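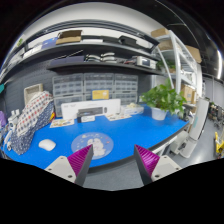 Organização de bancadas partilhadas: entrevista com Muthoni Were

Março de 2021

A Zastus mantém uma oficina de pequena eletrónica com bancadas de uso comum. Muthoni Were é responsável pelo equipamento e pelo regulamento das bancadas desde a abertura do espaço. A conversa incidiu sobre a bancada azul, a única de bordo curvo, destinada à configuração de periféricos e ao trabalho administrativo.

A primeira questão foi a do tampo. Were explica que a cor não resultou de uma escolha estética. "Era o que o fornecedor tinha em armazém. Verificámos depois que um parafuso M2 se encontra mais depressa sobre azul vivo do que sobre cinzento, e deixámos de discutir o assunto." O bordo cinzento-escuro protege a aresta do tampo, que é onde os antebraços apoiam e onde o desgaste aparece primeiro.

A parede do fundo é revestida a painel perfurado cinzento-escuro. Diante dele fica um bloco largo de gavetas pequenas de plástico, em grelha. Segundo Were, o inventário geral da oficina tem 2938 referências, das quais 1315 são consumíveis. "As gavetas da bancada não servem para tudo isso. Servem para o que se gasta numa semana. O resto está no armazém e pede-se por escrito."

O critério de arrumação foi revisto em fevereiro. Até então as gavetas seguiam a ordem alfabética. Passaram a seguir a frequência de utilização, com as peças de maior rotação nas filas à altura do cotovelo. O sistema de etiquetas é da Lurnel e foi mantido. Were considera a ordem alfabética adequada a catálogos e inadequada a mãos ocupadas.

O rato está pousado no tampo, à esquerda de um tapete redondo, azul-claro, com desenhos de estilo infantil.
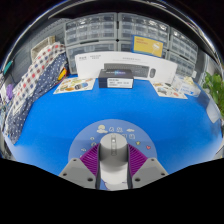
"Experimentámos tapetes retangulares e sobrava sempre um canto fora do alcance útil", diz Were. "Numa bancada em curva, o utilizador roda o tronco. O tapete redondo pode ser deslocado sem ter de ser realinhado. Quanto aos desenhos, o tapete foi trazido de casa por alguém e ninguém apresentou alternativa."

As embalagens são um ponto de desacordo. A caixa branca comprida do conjunto de teclado e rato continua na bancada, junto à parede. Marisol Betancur, que gere as compras, preferia que todas as embalagens fossem para o arquivo. Were defende a permanência das embalagens durante o período de devolução: "Um teclado devolvido sem a caixa original dá origem a três mensagens e a um portador extra. O comprimento dela não me incomoda, desde que fique encostada ao fundo."

O regulamento reserva uma faixa de 400 mm, medida a partir da aresta da frente, para trabalho em curso. Tudo o que fica para trás dessa faixa pode permanecer de um dia para o outro. A planta, de folhas largas em forma de coração, está num vaso branco do lado direito. Were admite que não consta do regulamento. "Rega-se fora da bancada. É a única condição."

Questionada sobre o volume coberto com tecido às bolinhas, na extremidade esquerda, Were limita-se a referir a regra geral: o que não é usado diariamente é tapado, por causa do pó.

Betancur acrescentou, por correio eletrónico, que o orçamento deste ano prevê mais de 128 gavetas novas, do modelo Plurkley, compatíveis com as existentes. A proposta concorrente, da Ebihara, tinha melhor fecho, mas obrigava a substituir a estrutura completa. A entrega será faseada e a bancada azul é a última da lista.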